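Open day at Varnside, burger table (Surdu cell)
Checklist before and during visitor demonstration, June

1. Emergency stop tested from both sides: OK
2. Visitor line on floor, 2 m from table: OK, tape was renewed
3. Arm speed limited to 60 percent: OK
4. Clear holders fixed to table: OK, please check again after lunch
5. Crumbs on table and tray: to clean between the groups. I wrote this also last time.
6. Food is for demonstration only, sign in place: NOT OK, the sign was missing at 10:00. Printed new one.

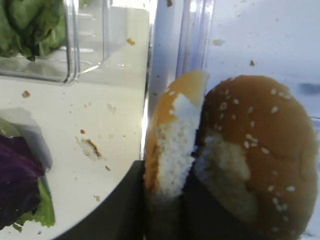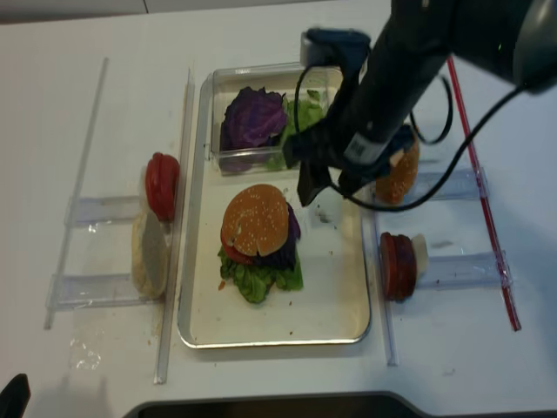
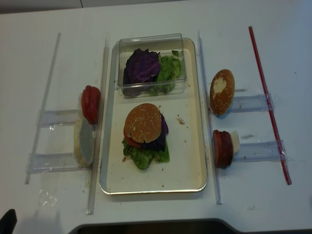

Burger table, Surdu cell.

Asmaa Nasr: For point 2, I would ask for more distance when school groups come. Children lean over the tape, and one adult at the line is too few.

Answer to this comment: agreed, I will put a second adult at the line.

7. Cables of arm free from the visitor side: OK
8. Gripper fingers wiped with food-safe cleaner: OK, repeat every 5 runs
9. Key of the cell returned to room 222: open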